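**Semolmont pocket album, 6x8 – back in stock**

Ring bound, linen cover, 49 page protectors inside. Takes standard 6x8 inserts, also the Plotis divided ones if you've got a stash. Cover colours this time: mustard, slate, plum. No more teal, sorry, mill stopped dyeing it.

- item no. 1336
- 5 divider tabs, blank, cardstock
- rings open flat, spine label holder
- acid free thruout

Good for a month-in-photos project or a baby book. Holds receipts and tickets too – the half-width pockets are deeper than the January batch. Kazue Matsuda's sample layouts are in the shop, ask at the counter. Journalling cards sold seperately, see Trameo packs.

Fill it slowly. Don't overstuff the rings, pages catch when you turn them. Spare protectors in tens. 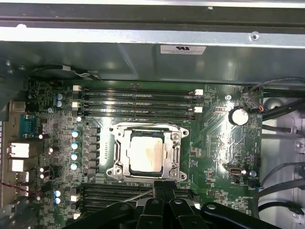
Trameo Paper Notes, no. 205

Orders before noon go same day. Plum is low – email Urs Auer if you want one held. Returns unused only, in the box.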